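Workshop Tips: Comparing Grippers on Household Items
Uderden Workshop Notes, updated Mar 2, 2021

The following recommendations are intended for members who wish to compare two or more grippers under ordinary conditions. They were prepared by Ariel Tolentino and reviewed by Cheuk-hei Kong.

Choosing test objects
Select items that deform. A rigid block will flatter almost any gripper, while a thin plastic bottle shows at once where the fingers press and how hard. Leave the cap on, as an open bottle collapses sooner and the results cannot be compared.

Setting the grip
Begin at the lowest closing force the controller allows and raise it in small steps. Perform 15 grasps at each setting before moving to the next. Replace any bottle that keeps its creases after release. Parallel-link fingers should be checked for play at the pivots before each session – a loose bolt is easily mistaken for a poor controller.

Working with two arms
Only one arm should approach the object at a time. The second is to be parked with its fingers partly closed and clear of the path of the first. Power cords on the floor should be routed along the wall.

Positioning the bin
For disposal trials, line the bin with a bag and fold the bag well over the rim. Lower the gripper until it is just above the opening before release. Dropping from a greater height adds bounce and spoils the count.

Recording results
Note the force setting, the object and the outcome on one line. The Bulelix log sheet holds 200 entries and is available at the front desk. Wrist camera footage should be saved under the same entry number.
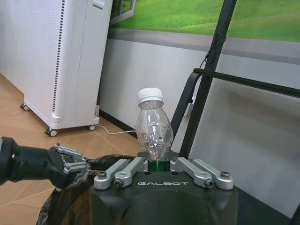 Completed sheets are to be returned to the Zomville office by the end of July, together with any worn finger pads.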